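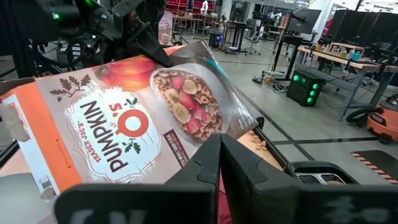
Section 4: Setting Up Your Draft Board

Draft day is the best day of the year for a football fan, and Stevum is built to make running your own league draft just as much fun as watching the real thing! Once your league is created and every team has an owner (see Section 3), you can have a working board in 10 minutes or less. Set it up a few days early if you can, so the owners have time to poke around.

Before you start

You'll need commissioner access, a list of your teams in last season's order of finish, and a player file. The sample league used throughout this guide, Husham Football League, has 8 teams and a pool of 158 eligible players, so your screens will look a little different.

Creating the board

1. Sign in and open League Office. Choose Draft, then New Board.
2. Type a name for the draft. Owners see this name in their invitations, so have fun with it.
3. Set the number of rounds. Husham uses seven.
4. Pick a draft order. Reverse Finish gives the first pick to last season's bottom team. Snake flips the order every round. Lottery draws the order live on screen, with a drumroll if your speakers are on (we love this one).
5. Select Save Board. The empty grid appears with one column for each team.

Note: You can change the order type as often as you like until the first pick is made. After that it is locked.

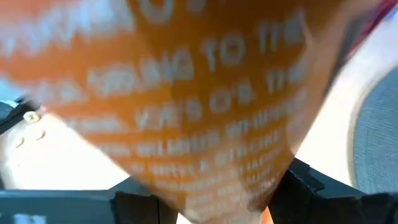 Orange cardboard box with white lettering, one end held in a gripper.

Loading your players

6. Select Players, then Import. Stevum reads CSV files with one player per row.
7. Match your columns to ours. Name, Position and School are required. Height, weight and college stats are optional, but they look terrific on the player cards!
8. Check the count at the bottom of the import window. When we first loaded the Husham file, only 136 players came through. The rest had a blank Position column, and they turned up under Skipped Rows, where we filled them in by hand.
9. Select Finish Import. Players are sorted by position, offense first.

Caution: Importing a second file with Replace turned on erases every note and ranking your owners have saved. Use Add to Pool for late entries.

Trades and territorial picks

10. To move a pick, drag it from one team's column to the other. Both owners get a message and both must accept.
11. For a pick that depends on something else (a player making the roster, say), right-click the pick and choose Conditional. Type the condition in plain words. Stevum doesn't enforce it, but it shows a small flag so the whole league remembers.
12. To give a team first rights to local players, open Territories and assign schools to that team. Eligible players then carry the team's color on the board.

Note: A school can belong to one team only. If two clubs share a city, split the schools between them before you open the draft room.

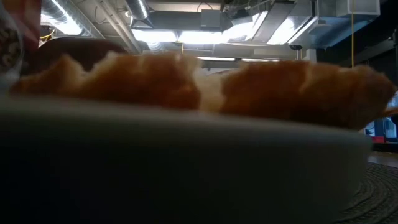 Can an owner who will miss the draft still make picks?
Ask them to fill in a ranked list under My Queue before the draft room opens, then switch their team to Auto. Stevum takes the highest player left on their list each time their turn comes up, and they can switch back to manual whenever they join.

Running a practice round

13. Choose Draft, then Practice. This opens a copy of your board with nothing at stake.
14. Set the pick clock. Three minutes works well for the early rounds, and one minute keeps the later ones moving.
15. Make a few picks for different teams, including one trade, and let the clock run out once so you can hear the buzzer.
16. Select End Practice. The copy is deleted and your real board stays just as you left it.

Caution: Check the banner before you pick. It is green in practice and red in a live draft. Live picks can be undone only by the commissioner, and only until the next team selects.

If you run your league through Peltomia, your rosters fill in by themselves after the final pick. Everyone else can go to Section 5, Exporting Rosters.

Section last updated May 3, 2023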